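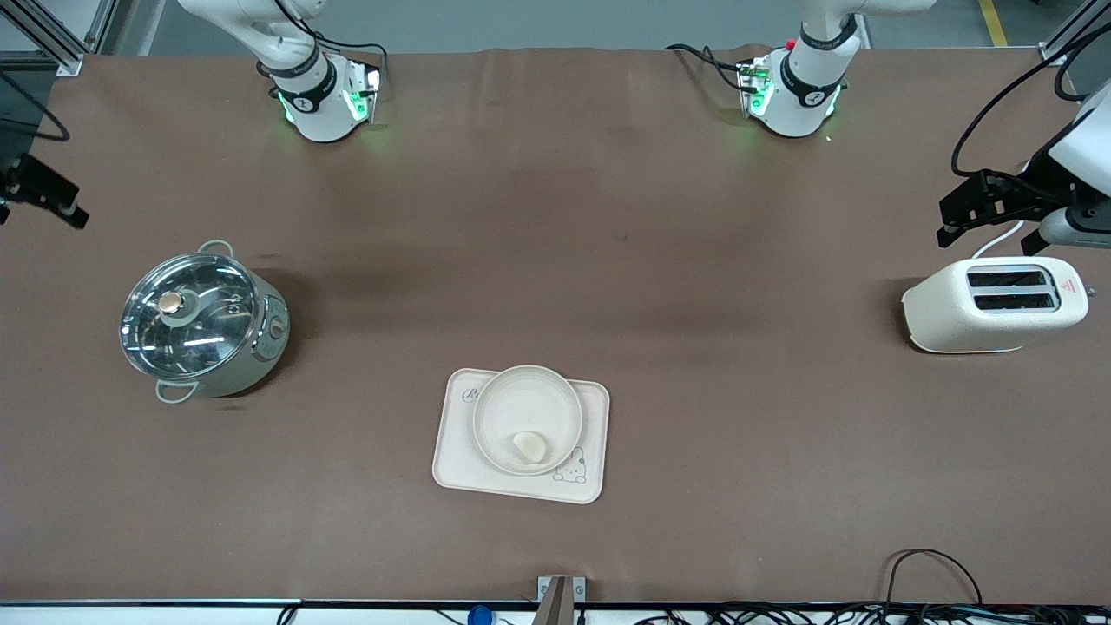 Pruveo Two-Arm Recording Bench

We built the Pruveo for teams who'd like their robots to learn ordinary kitchen jobs, and who would sooner spend the afternoon recording than fiddling with brackets. You get two arms with grippers, a good wide tabletop and a fixed camera, all set to keep the same clock – so every example lines up when you sit down to label it.

Bring your own toaster, pot and bowls! The colour and shape of everyday things vary so much, and your recordings should too.

Bench height: 90 cm
Starter task cards: 13
Order code: Altham 462

Setup help is included. Ask for So-ying Shih, who will happily talk you through your first session – and probably your second.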